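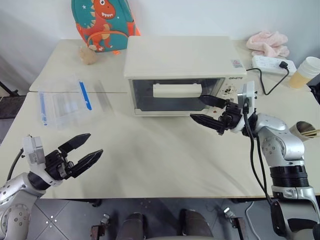

Should the maker of a household appliance be required to supply spare parts after the model leaves the store?

The law should require it for a fixed number of years, at a published price, and for the owner as well as the licensed repair shop.

The Adeck Institute for Household Economy has held this position since its first paper on the subject, and the public hearings that closed in June have given us reason to state it again at greater length. The hearings drew 180 written submissions. Most came from households. A smaller number came from repair shops, and a few from manufacturers and their trade groups. We have read all of them. The views set out in this essay are those of the Institute's policy office and do not bind its member organizations.

The present arrangement is easily described. A family buys a small appliance with a warranty of one or two years. When the warranty ends, the duties of the maker end with it. If a door spring, a heating element or a control knob fails after that, the owner may write to the company and ask for a replacement. Some companies answer. Many reply that the part is not sold separately, or that it is sold only to approved service centers, and the nearest service center may be a day's drive away. The owner then buys a new appliance. The old one goes to the curb with nine-tenths of its parts in good order.

We do not believe that this result is wanted by anyone who has thought about it as a matter of public policy. The county pays to collect the discarded appliance and to bury or break it up. The household pays for a second purchase it had not planned. Families with little money feel this most, and they are also the families most likely to have bought the cheaper model with the shorter warranty.

The case of Nernis deserves attention. The town has kept a repair room in the basement of its public library for 5 years, open in the evening from six o'clock until nine. Tsehay Negussie, who manages the room, told the hearing that her fixers seldom fail for lack of skill. "We know what is wrong within ten minutes," she said. "After that we spend three weeks looking for a piece of plastic." Her records list 3000 items brought in over that period. The most common reason for sending an item home unrepaired was that the part could not be bought at any price. The second was that the case had been sealed in such a way that opening it would have broken it.

It is sometimes said in reply that modern appliances are cheap and that repair makes no sense when labor is counted. There is some truth in this. A person who values an hour highly may well prefer to replace a kettle. The argument does not, however, explain why the choice should be taken away from those who see the matter differently. A retired person, a student, or a parent with a screwdriver and a free evening may reach another answer, and the price of the part is the one fact they need in order to reach it. At present they often cannot learn that price.

Manufacturers raised a more serious objection, which concerns safety. Appliances that heat food or water can cause burns and fires if they are badly put back together. Salim Shemweta, speaking for the appliance maker Roltitz, asked the hearing who would be held responsible when an owner fits a heating element incorrectly and a kitchen is damaged. The question is a fair one and it should be answered in the text of the law. Our proposal is that the maker should be responsible for the soundness of the part and for the accuracy of the printed instructions. The person who fits the part should be responsible for the fitting. This is the rule already understood by anyone who changes the brakes on a car, and we see no reason why a kitchen counter should call for a stricter one.

We would go further on the matter of instructions. A parts rule without repair manuals would do little good. Each maker should be required to place the manual, including the wiring diagram, where any person may read it without charge and without opening an account. The manual should be written in plain language. Where a repair carries a real danger, the manual should say so clearly at the start, and it may advise that the work be left to a trained person. A warning of this kind protects the public far better than silence does, given that owners without a manual tend to open the case anyway.

The second objection concerns storage. Smaller companies say they cannot afford to keep shelves of parts for models sold long ago. The Waweru district has shown one way around the problem. Under an agreement reached there between several makers and a shared warehouse, parts are pooled, and companies that use the same spring or hinge pay for one stock between them. The agreement has had an effect that its authors did not plan. Designers have begun to choose common parts over special ones, for the simple reason that a common part is cheaper to keep. We would welcome the same habit elsewhere.

The length of the duty remains open to debate. Consumer groups asked for a longer term than we think can be enforced, and the trade groups asked for no fixed term at all. The Institute recommends that parts for small kitchen appliances be supplied for no fewer than seven years after the last unit is sold. The term should be printed on the box, beside the wattage, so that buyers may compare one model with another before they pay.

We also recommend that orders be filled within 2 weeks. A household can manage without an oven or a coffee maker for a short time. It will not wait for months, and a right that takes months to use will be given up by most of the people it was meant to serve.

The legislature will take up the draft in its next session. Members of the public who wish to see the Institute's full reply to the submissions may request a printed copy from the policy office.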